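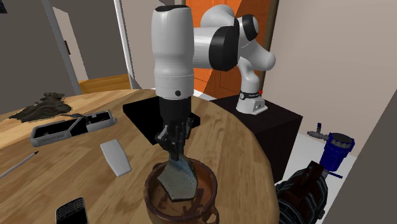

Sim render, scraper in the brown pot, round table layout.

Sep 12, 2024

Reran the scraping set with the new contact weighting. The policy is the Grerby checkpoint from May, fine-tuned on 118 demonstrations, all with the flat gray scraper. Object positions on the table were randomized per episode. Room and arm base stayed fixed.

1603 episodes finished overnight. The main failure is still the grasp. The fingers close well on the tool, then the blade rotates a few degrees on first contact with the rim and the wrist does not correct. Lowering the friction on the blade made it worse. Raising it hid the problem, so I put it back to the old value.

The Herinach baseline keeps a stiffer wrist and rotates less, but it pushes the pot. Nwachukwu's metric counts a moved pot as a success if the blade stays inside. I think that is wrong for our purposes and logged both versions.

Suleiman Nnaji asked whether the clutter matters. Ran a short ablation with the phone and pencil case removed: almost 18 percent fewer planner timeouts, no change in grasp rotation. So the two are separate issues — good to know before touching the planner.

Birker export crashed 2 times on the contact logs. Split the file by seed and it went through.

Tomorrow: wrist stiffness sweep, same seeds, pot mass unchanged.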